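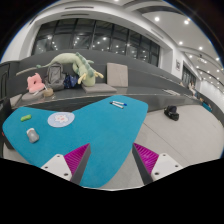
Release 4, No. 2 — November 2019

Bolden Household Water Use Survey: README

The survey records monthly water use in 461 homes in the Baxter service area. Readings were taken from existing meters and supplied by the Pleneo billing office. Homes with fewer than 56 days of readings were removed before release.

Files
readings.csv: one row per home per month, in gallons
homes.csv: household size, lot size, year built
notes.txt: changes made after Release 3

Missing readings are left blank. A zero means the meter did not move during the month. Street addresses have been replaced with a four-digit area code — these codes do not match postal codes.

Known issues
Area 0571 was billed every two months. Its readings are entered under the second month and have not been split.

Corrections received by the end of December will appear in Release 5.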